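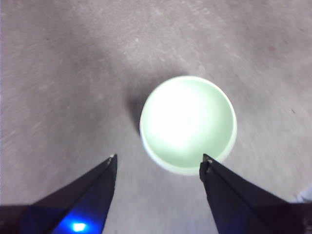

Chapter 5
Rules for Grippers and Handling Tasks

Learning goals

When you have finished this chapter you should be able to:
Name the main kinds of rules that apply to a handling robot
Tell a legal requirement from a standard, and a standard from a house rule
Set limits for gripping force and closing speed and record them properly
Write a handling sheet for a simple pick-and-place task

Key terms: clamping point, closing speed, handling sheet, house rule, payload, residual risk, standard, tool center point

5.1 Why handling needs its own rules

Chapter 4 dealt with the arm: its reach, its stopping distance and the space that has to be kept clear when it moves. Most of the rules in that chapter apply no matter what is fitted to the wrist. A gripper changes the picture. It adds moving parts of its own, it adds weight, and it brings the robot into contact with things that can slip, tip or break.

An arm that has passed its safety check with a bare wrist has not been checked for handling. This point is often missed in small workshops, where a gripper may be swapped several times in a week. Each gripper has its own mass, its own length and its own clamping points. If the tool data in the controller still belongs to the last one, the tool center point is wrong and the arm may press down on the floor or table before the program expects any contact.

For this reason most sites treat the arm, the gripper and the object as one system. The risk assessment names all three. A change to any of them means the assessment has to be looked at again, even if the result is a single line saying that nothing needs to be altered.

5.2 Three levels of rules

Legal requirements come first. They differ from country to country, but they place the duty on the employer or the owner of the equipment, and they cannot be set aside by agreement.

Standards come next. A standard describes a way of meeting a requirement that experts in the field have accepted. Following one is often voluntary on paper. In practice, a buyer or an insurer may ask for it, and an inspector will want to know what was done in its place.

House rules are the third level. These are written by the site itself and cover matters that no general standard could know about – which surfaces are used for picking, who may change a speed limit, where the handling sheets are kept. A house rule may be stricter than a standard. It may never be looser.

5.3 The Bendham handling sheet

The training shop at Bendham uses one sheet for every handling task, and we will follow its layout throughout this chapter. The sheet has 8 entries:

Object and its condition
Surface on which it rests
Gripper and finger type
Approach direction
Finger opening before contact
Closing speed and force limit
Release height
Action if the grip fails

Open, hollow objects such as bowls and cups show why the entries are kept separate. A bowl can be gripped across its outer wall, or by the rim with one finger inside. The two grips call for different finger openings, and they load the wall in different ways. A sheet that says only "pick up bowl" leaves that choice to whoever writes the program.

The surface matters as well. A shiny interior or uneven lighting can mislead a camera, and a fingertip that drags on a rough floor may shift the object before the fingers close. Bendham requires the approach to be run at reduced speed first, with the operator holding the enabling switch. After two clean runs, the sheet may be signed and the speed raised in steps up to the listed limit.

The last entry is the one most often left blank. "Stop" is an acceptable answer only if stopping is safe with the object half lifted. In many tasks it is better to hold position, lower slowly and then open – but this must be written down and tested before the task goes into regular use.

Before you read on

Choose an object from your own workshop and fill in as much of the sheet as you can. Mark any entry you had to guess. Keep your draft, as you will need it in Section 5.4, where the force limit is worked out step by step.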